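Palter Segment
Software for splitting and labelling hand-task recordings

Palter Segment reads wrist tracking and head-view video and cuts a long session into named steps a policy can be trained on. Most tools in this category promise to do that untouched. We don't, and we'd be wary of anyone who does. Our own first pass still gets step boundaries wrong, mostly where fingers cover the part that matters.

What it does
Segment fuses marker poses from both wrists, proposes boundaries, and gives each piece a draft name from a task list you write. A reviewer accepts, moves or bins each cut. There is no auto-accept button. Customers ask for one every month or so.

What we test on
We used to show tidy block-stacking clips, which flattered the software. Changing rolls in label and receipt printers is a fairer trial: shiny lids, thin plastic parts and paper the same colour as a marker's background.
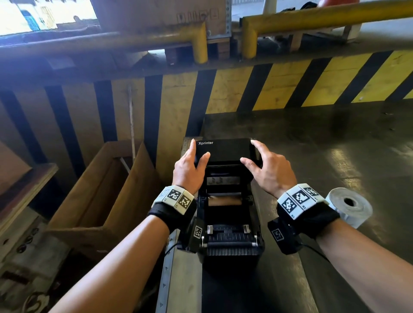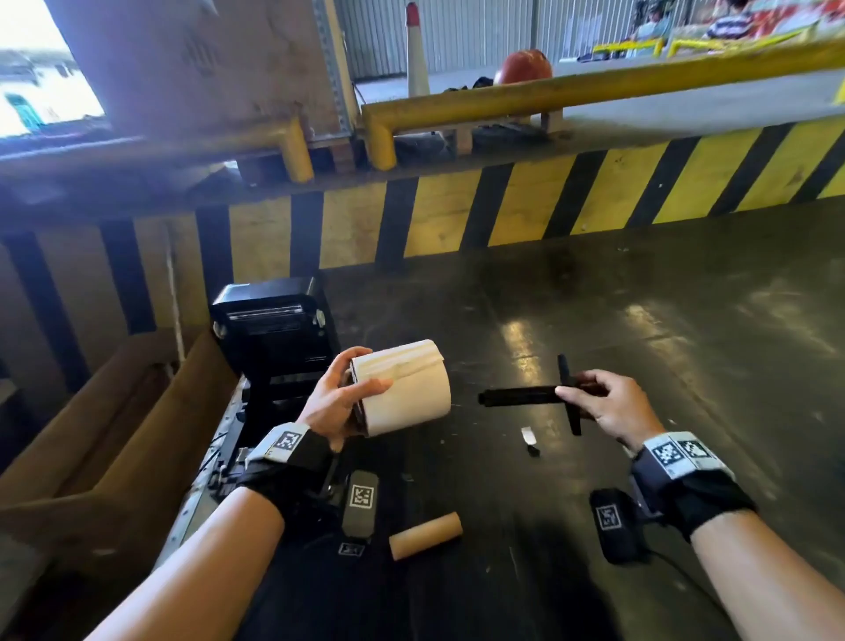
Where it struggles
Lids. A hand resting on a lid and a hand opening one look much alike to the wrist tracker, so the video model has to break the tie, and it's not always a good referee. Spindles are the other sore point. The pose of the wrist says very little about the angle of a shaft held in the fingers, and Segment won't pretend to estimate it. If you need that, put a marker on the tool or look elsewhere.

"I'd sooner it left a gap than filled one with a guess," says Kumaresan Fernandes, who looks after the boundary model. Gaps show up grey on the timeline and stay grey until a person deals with them.

Requirements
Workstation with 58 GB free disk
2 wrist trackers, time-synced to the head camera
Recordings of up to 20 minutes each; longer files are split on import
Export to Suvarna and Morano formats. Stimerska import is in beta and drops custom tags.

Trial
The trial licence runs 18 days. Please bring your worst recordings. A demo on clean footage will tell you nothing about your own floor.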